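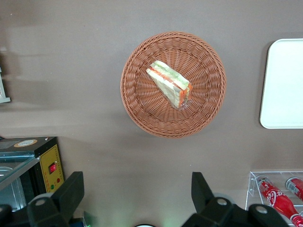 藤篮里的三角三明治，包着透明塑料膜。

分类：短篇小说 / 家常故事

取件单是我在母亲的针线盒底下翻出来的，压在一张包扣子的油纸下面，折了两折，折痕处已经发毛。上面印着“Hanness缝纫机修理”，编号2173，地址是Nistor镇河边街，取件日期那一栏写着“六月”，年份没填。字是用蓝色复写纸拓下来的，淡得要拿到窗边才看得清楚，可是“梭床”两个字描了两遍，可见写单子的人当时很认真，或者是我母亲站在柜台外面，盯着人家非要写清楚。

我那会儿正在替母亲搬家。说是搬家，其实就是从四楼搬到一楼，同一个院子，隔着两个单元，可她在四楼住了大半辈子，一只碗挪个地方都要商量半天。我把单子拿给她看，她戴上眼镜，看了正面又看反面，然后说：“哎呀，我那台机器。”

我问是哪台机器，我记得家里一直有一台缝纫机，就放在阳台门边，上面盖一块格子布，夏天搁西瓜，冬天搁白菜。母亲说那台是后来买的，不好使，跳线。原先那台才是好机器，她结婚前自己攒钱买的，墨绿色的机头，踩起来声音轻得像猫走路。后来梭床坏了，城里没人会修，听说Nistor有个铺子专修Hanness的机器，就托一辆顺路的车捎了过去。她自己也跟着去了一趟，在柜台前看着人家开了单子，再坐车回来。

“那怎么没去取呢？”

母亲想了想，说：“你出水痘了。”

我出水痘是六岁。水痘总归会好，好了之后还有好几十个六月呢，可母亲觉得这个回答已经很充分，把单子放在桌上，用手掌抹平，转身去看她的几盆吊兰有没有被搬运的师傅碰断叶子。到了吃晚饭的时候，她夹着一筷子豆角，忽然又说：“人家不会把我的机器卖了吧？”

我就知道我得跑一趟了。

Nistor离我们那儿不算远，可是不通快车，只能坐那种每个小站都停的绿皮车，票价便宜得让人不好意思。我坐的是14车厢，靠窗，对面一对老夫妻带着一网兜青杏，一路上轮流劝我吃。杏子酸得人眯眼睛，老太太见我眯眼睛，就很高兴，好像这酸劲儿是她亲手种出来的。老先生比较沉默，只在过隧道的时候开口，每进一个隧道他就说：“这个长。”出来以后又说：“也不长。”

我本来带了一本书，翻开来看了两页，一直没有看进去。窗外是麦子，已经黄了，收割的人把草帽挂在田头的树杈上。我想起小时候母亲给我做衣服，总是趁晚上我睡下以后做，第二天早上衣服就搭在床头，口袋里放一颗糖。那颗糖的事我记得很牢，衣服是什么样子倒全忘光了。按照年头推算，那些衣服应该有一部分是墨绿色的那台机器做的，有一部分是跳线的那台做的，穿在身上的时候我可从来没有觉出什么区别来。

车到中途要停一阵，等对面的车先过。月台上有个小卖部，我下去转了一圈，站得脚发麻才想起来早上只喝了半碗粥。
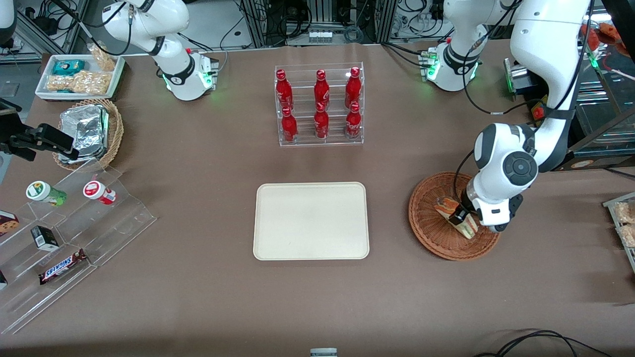 等我回到座位上，老太太已经替我把窗户放下来一半，说外面起风了，灰大。她问我去Nistor做什么，我说取缝纫机。她问什么时候送去修的，我老老实实讲了，她就拿胳膊肘碰碰她老伴，说：“你听听，比你那双皮鞋还久。”老先生解释说他有一双皮鞋，放在鞋匠那里换底，后来鞋匠改行卖鱼了，他不好意思去问。我说那您去买鱼的时候顺便问一句嘛，老太太抢着说：“他从那以后连鱼都不买了！”

他们在我前一站下的车，临走塞给我一把杏子，用手帕兜着，手帕也不要我还。

Nistor是个顺着河长出来的镇子，一条主街，弯弯的，房子都朝着水。我到的时候是下午三点钟，太阳正晒，街上的狗都趴在门洞里，有一家茶馆门口摆着象棋，棋盘上的局还没有下完，两边的人都不在，大约是进去续水了。我拿着单子问路，问了一个卖凉粉的，又问了一个骑三轮车的，都说河边街就是这条街，可是修缝纫机的没听说过。卖凉粉的想了想，让我去问Onside，说那里的老板在镇上住得久，什么都知道。

Onside是一家看球的小酒馆，招牌漆成草地的颜色，大白天也开着门，里面凉飕飕的，有一股麦芽和抹布的味道。老板娘在吧台后头磨咖啡，用的是一台手摇的Grindus，铸铁的，摇起来整个吧台都跟着动。她一边摇一边听我说，听到一半停下来，把单子拿过去凑在灯底下看，然后笑了。

“这是我公公的字，”她说，“他写‘梭’字总是多一点，你看。”

我一看，果然多一点。我拿着这张纸走了一路，竟然没有看出来。

她告诉我，这间酒馆从前就是修理铺。公公岁数大了，眼睛不行，把铺子关了，她丈夫又不爱修机器，一门心思要看球，就改成了这个样子。墙上挂电视的地方原先是一排挂皮带的钩子，现在还留着几个，夏天客人拿来挂帽子。我小心翼翼地问，那些没有人来取的机器呢，她说有的人家后来来取了，有的写信也不回，剩下的公公不许卖，全收在后院的棚子里，为这个棚子她和公公拌过嘴，因为她一直想在那儿养几只鸡。

“他人呢？”我问，问完又觉得唐突。

“河边呢，钓鱼。你先坐，喝一杯，他到点自己会回来，比钟还准。”

我就坐下来等。那杯咖啡很浓，渣子沉了半指厚，喝到最后要拿牙齿去滤。老板娘不让我付钱，我把杏子分给她，她吃了一个，也眯起了眼睛，接着把剩下的全收进一个玻璃罐，撒上糖，说晚上就能吃了。她手脚快，话也多，讲她刚嫁过来的时候怎么也睡不着，因为楼下的老人家半夜还要试机器，哒哒哒的，等到铺子真的关了，她反而又睡不着了，只好让丈夫打呼噜打得响一点。

五点钟刚过，老人回来了，提着一个空桶。他个子很高，进门要低一低头，头发全白了，剪得很短。老板娘把单子递给他，他不接，先去洗手，洗完了在围裙上擦干，戴上眼镜，又摘下来擦一擦，再戴上，这才坐到我对面，把那张纸放在膝盖上看。

“墨绿色的，”他说，“梭床。”

我说是。

“你母亲穿一件灰外套，站在这儿，不肯走，非要我当着她的面把故障写清楚。我说大姐，我修了半辈子机器，她说我不是不信您，我是不信我自己，回头我说不明白。”他学我母亲说话，学得不太像，可是那个意思是对的，我一下子就听见了我母亲的声音。“后来没有来。我还写过一封信。”

我说可能是因为我出了水痘。

他很郑重地点点头，像是把这笔账上悬了许多年的一个空格给填上了。“水痘，”他说，“那是不能见风的。”

后院的棚子不大，门上的锁锈住了，他拿煤油滴了半天才打开。里面的机器一台挨着一台，都用旧床单盖着，床单是洗过的，看得出来隔些日子就有人来换。老人说从前有47台，现在剩43台，去年春天一下子来了四家，是一个村子的，坐着同一辆拖拉机，热闹得像接亲。他说这话的时候已经绕到最里头去了，我跟在后面，侧着身子，生怕碰倒了什么。每一台的把手上都用棉线系着一个硬纸牌，牌子上写着号码，有的还另外写了几个小字，“踏板响”，“主人左撇子”，“要得急”。要得急的那一台，床单底下露出的铁脚已经生了一层薄薄的锈。

我母亲的那台在窗子底下。老人把床单掀开，叠好，搭在胳膊上。墨绿色的机头，比我想的要小，金色的花纹磨掉了一些，Hanness那几个字母还是完整的。他从口袋里摸出一团白线来，穿了针，又摸出一块布头，蹲下去给皮带上了几滴油，然后让我坐下。

“你试试。”

我说我不会。他说哪有不会的，脚放上去，前后踩，别着急。我踩了一下，轮子往后倒，线断了。他重新穿好，让我用手先把轮子往自己这边带一带。第二回就走起来了，声音真的很轻，轻得我一边踩一边竖着耳朵找它。布头从针底下慢慢吐出来，上面一道线，歪歪扭扭的，像小孩子写的字。老人把布头拿起来对着光看了看，正面看完看反面，说底线面线都很匀，歪不能怪机器。

我问要付多少钱，他去翻账本，账本是铁皮柜里拿出来的，一本一本用绳子捆着。翻到那一页，修理费写得清清楚楚，是那个年头的价钱，如今拿来买一根冰棍都要再添一点。我说这怎么行，这么多年的保管费总得算，他就把脸沉下来了，说铺子的规矩是写多少收多少，他从来没有多收过人家一分。老板娘在门口冲我摆手，意思是你别跟他争。我只好照数给了，零钱是老板娘替我换的，老人一枚一枚点过，收进账本旁边的一只小铁盒里，又在那一页上写了“已取”，写完想了一会儿，在后面添上两个字：水痘。

机器怎么运回去，倒是费了一番周折。机头拆下来我可以抱着，铁架子和台板没法带上火车。老板娘的丈夫这时候回来了，是个圆脸的快活人，听说这件事，立刻跑到街上去喊人，喊来一个跑货的司机，第二天一早正好要往我们那边送瓷砖，答应把架子夹在瓷砖当中，保证不磕不碰。司机喝了一碗绿豆汤，把地址抄在手背上，我看着不放心，又给他写在纸上，他就把纸也收了，手背上的也不擦。

那天晚上我没有赶上车，在酒馆楼上的小屋里睡了一夜。楼下在看球，不知道是谁踢谁，每隔一阵就有一片叫声顺着楼梯涌上来，然后又退下去。糖渍的杏子老板娘给我端来一小碟，还是酸，不过已经酸得有了一点客气。我给母亲打电话，告诉她机器还在，好好的，试过了。

电话那头安静了一下，母亲问：“线匀不匀？”

“匀。”

“他还写了封信呢，”我说，“您收到过没有？”

母亲说收到过的，那时候忙，想着回头再去，回头再去，后来就不好意思去了。她说完又问我晚饭吃了没有，Nistor夜里靠着河，凉，问我带没带长袖的衣服。我说带了。其实没带，我把床上的毯子拉过来披着，继续跟她讲那对带杏子的老夫妻，讲那双皮鞋，她笑得咳嗽起来，说那个老头跟她是一路人。

第二天回去的车上人很少，我把机头抱在怀里，外面裹着老人给的那条床单，查票的人经过，弯下腰来看了一眼，问是什么，我说是我母亲的缝纫机。他说他母亲也有一台，然后就在我对面坐下了，把帽子摘下来放在膝头，讲了两站地的工夫，讲他母亲怎么用一条窗帘给他们兄弟几个做了一整套演出服，蓝底白花的，上台以后台下的人都认出来是谁家的窗帘。下一站有人上车，他才戴上帽子走开，走的时候轻轻拍了拍那条床单。

架子比我晚到一天，瓷砖司机果然没有磕着它，只是在抽屉里落下了一副他自己的线手套。母亲在一楼的新屋子里转了好几圈，量来量去，最后让我把机器安在朝南的窗户底下，吊兰全部让到旁边去。她坐下来，也不开灯，就着外面的天光穿针，穿了三回才穿上，不许我帮忙。

她先补的是那副线手套，说右手大拇指那里磨薄了，下回人家路过好带走。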